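Drulville verteilt Update für das Melton 2: Mehr Ausdauer und endlich eine Notizfunktion bei gesperrtem Display

Wer ein Melton 2 in der Tasche hat, darf sich in diesen Tagen freuen, denn der Hersteller Drulville hat im Mai mit der Auslieferung des großen Frühjahrsupdates begonnen, auf das viele von euch (den Mails in unserem Postfach nach zu urteilen) schon sehnsüchtig gewartet haben. Das Paket bringt knapp zwei Jahre nach dem Marktstart noch einmal richtig frischen Wind auf das Smartphone und ist mit über 400 Megabyte auch nicht gerade klein geraten. Ein WLAN in der Nähe schadet beim Herunterladen also nicht!

Am meisten gewünscht war wohl die Schnellnotiz. Ein doppeltes Tippen auf das gesperrte Display öffnet nun ein leeres Blatt, auf dem man mit dem Finger kritzeln oder eine Einkaufsliste tippen kann, ohne vorher den PIN-Code einzugeben. Gespeichert wird automatisch, und die Notizen landen in der gewohnten Notiz-App, wo sie sich später sortieren, einfärben oder mit anderen teilen lassen. Bereits vorhandene Notizen bleiben hinter der Bildschirmsperre, man muss sich also keine Sorgen machen, wenn das Telefon einmal offen auf dem Küchentisch liegt.

Beim Akku hat Drulville ebenfalls nachgelegt. Eine neue Ladeautomatik hält den Akku über Nacht bei 50 Prozent und lädt erst gegen Morgen weiter, rechtzeitig vor dem eingestellten Wecker. Das kannte man bisher nur vom teureren Prendergast, dem Spitzenmodell des Hauses, und es ist schön zu sehen, dass auch die Mittelklasse etwas davon abbekommt. Wer es lieber klassisch mag, schaltet die Automatik in den Einstellungen unter „Akku und Pflege“ einfach wieder ab. Dazu kommen aktualisierte Sicherheitspatches, ein etwas flotterer Start der Kamera und kleinere Korrekturen bei der Bluetooth-Verbindung, die im Auto bei manchen Geräten gern einmal abgerissen ist.

Verteilt wird wie immer in Wellen. Zuerst sind die frei verkauften Geräte an der Reihe, danach folgen die Modelle mit Providerbindung, und bis wirklich jedes Melton 2 versorgt ist, sollen laut Drulville 12 Tage vergehen. Ungeduldige schauen unter „System“ und „Aktualisierung“ von Hand nach, manchmal hilft das ja tatsächlich ein wenig.
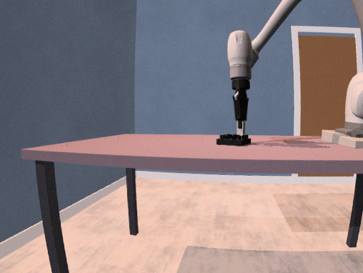
Computersimulation: weißer Roboterarm über einer rosa Tischplatte

Für Besitzer des ersten Melton gibt es leider weniger gute Nachrichten. Das ältere Modell bekommt zwar die Sicherheitspatches, muss auf Schnellnotiz und Ladeautomatik aber verzichten. Schade, denn das Gerät tut bei vielen noch brav seinen Dienst, auch bei uns in der Redaktion. Für das Prendergast ist ein eigenes Update angekündigt, einen Termin dafür nennt der Hersteller bislang nicht.

Und noch ein kleiner Hinweis zum Schluss: Die beliebte Tastatur-App Nurkitz sollte vor der Installation auf den neuesten Stand gebracht werden, ältere Versionen vertragen sich nicht mit der Schnellnotiz. Habt ihr das Update schon bekommen? Schreibt es uns gern in die Kommentare!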